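Marble counters: seal, reseal, or give up?
Forum: Kitchens and Baths > Countertops

gritty_kitty
We bought a house with a marble counter that the previous owners sealed with Kolum, according to a sticky note inside the cabinet. The note says "good for 13 years." The can says 2. I called Jokum, the only stone shop in town that picks up the phone, and they want $2000 to strip, hone and reseal. For that money I expected them to bring a second counter.

Streaky brown and gray stone, so it hides coffee well and hides everything else too, including where I left the lemon slices in March. I found the etch with my sleeve.
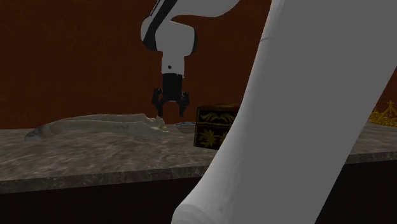
What I want to know is whether I can skip the honing and put a new coat on top of whatever is left of the old one. My spouse votes for doing nothing, and has a strong record of being right by accident.

tallboy51
Do nothing. Sealer slows stains down and that is all it does. Lemon will etch sealed marble exactly as fast as unsealed marble. I've had mine bare since we moved in and it looks like a counter people cook on.

pantrymoth
Disagree with tallboy51. Bare is fine until somebody sets down a bottle of red and goes to bed. Do the water test first — a few drops, wait fifteen minutes, wipe. If the spot has gone dark, it's time to seal. If it hasn't, put your wallet away.

gritty_kitty
Did the water test at 7 this morning. Dark by the sink, fine everywhere else. So apparently I own two counters.

Other question while I have you all. We have dark wood with yellowish grain and a wavy trim sitting right on the stone, and I'm worried about sealer creeping under it. Do I tape it off, or pull it away and find out what has been living back there?

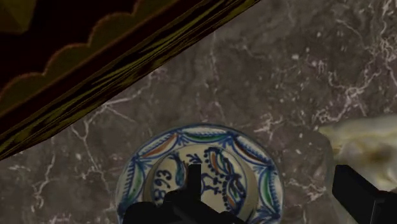 Dimitriou says tape, and use the blue kind, and take it off before the sealer dries or you'll be scraping until summer. Also only do the sink end. There's no law that says you have to seal the whole run.

tallboy51
There's no law that says you have to seal any of it.

pantrymoth
We know, tallboy.

skustov_fan
I used Skustov on a bad patch like yours. Two thin coats, wiped everything off between them. It smelled like a shoe store for a day. Don't let it puddle, it leaves a haze that is worse than the stain.

gritty_kitty
Ordered the small can of Skustov and a roll of blue tape. Jokum has been told I'm thinking it over. The lemon etch stays, and I've put the toaster on it.

tallboy51
Toaster is the best sealer on the market.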